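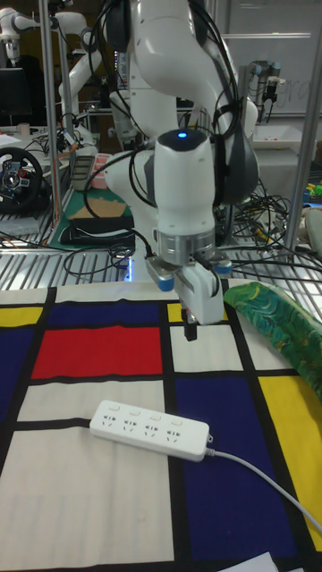
Nonumov publishes results of its household chores trial

Robots handled 1,676 of 2,808 everyday jobs without help, and the small ones were the hardest

June — Nonumov today released the results of Plorkgate, its trial of robot arms on the ordinary chores of homes and small shops. Over the course of the trial the arms attempted 2,808 chores, drawn from a list of 68, and finished 1,676 of them with no person stepping in. The full list, with the outcome of every attempt, is free to read and download from the company's site.

The short answer to the question everyone asks us — can a machine do the chores yet? — is "some of them, and more than last year." Wiping a counter, moving cups to a shelf and sorting hardware into bins all went well. Folding a fitted sheet did not go well at all, and it stays on the list for the next round, along with peeling stickers off jars and getting a new trash bag to open.

"I came in expecting the big, showy jobs to be the hard ones," said Spyros Ivanov, who leads the trial. "Then we spent weeks on things my kids do without looking up from their phones. I've come to love those jobs! They show you exactly what the machine understands and what it doesn't." 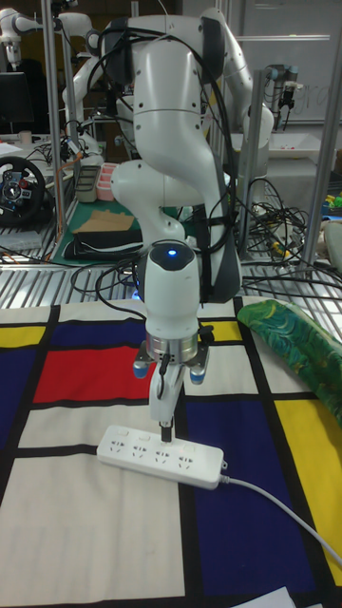

Plugging something in is one of the chores that taught the team the most. A person feels for the slots, wiggles a little and pushes, often behind a couch and in the dark. An arm has to get the position and the angle right and then push hard enough, with very little room for error on any of them. Picking the right outlet matters as well: with the white fingers closed on a black plug and the plug in the second of four sockets, a miss of one place would still look like success to a careless scorer. Plorkgate counts an attempt only when the plug is in the socket that was asked for and is seated all the way.

The team ran 300 attempts at this chore alone, changing the starting position of the strip between runs. A strip that lies at a slant is a different problem from one that lies straight, and a light one can slide when it's pushed. Anyone who has chased a power strip across a desk with one hand will sympathize.
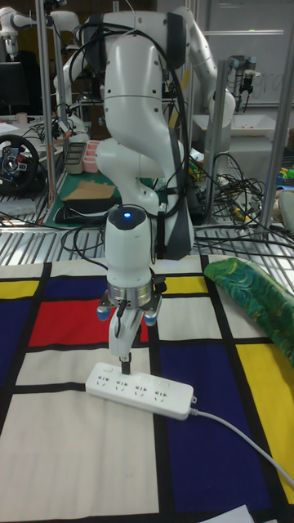
Those attempts also changed how the chores are scored. Earlier rounds recorded a plain pass or fail. The new results note how far each attempt got, so a plug that reached the socket and stopped short is listed apart from one that was dropped on the way. Ivanov says the second kind of record is far more useful to people who build these systems, and more fun to read.

Two partners took part. Weltis, which runs repair counters, suggested most of the shop-floor chores, and Perić reviewed the scoring rules before the trial began. Both will be back for the next round, which adds chores that need two arms working together, such as holding a jar while unscrewing its lid.

"Would I hand over my kitchen today? No," Ivanov said. "Would I hand over the counter after dinner? Gladly — and I'd stand there and watch it the whole time."

Teachers, repair shops and anyone with a chore they are tired of can suggest additions to the list through the Plorkgate page on the Nonumov site. Suggestions for the next round are open through the end of the summer.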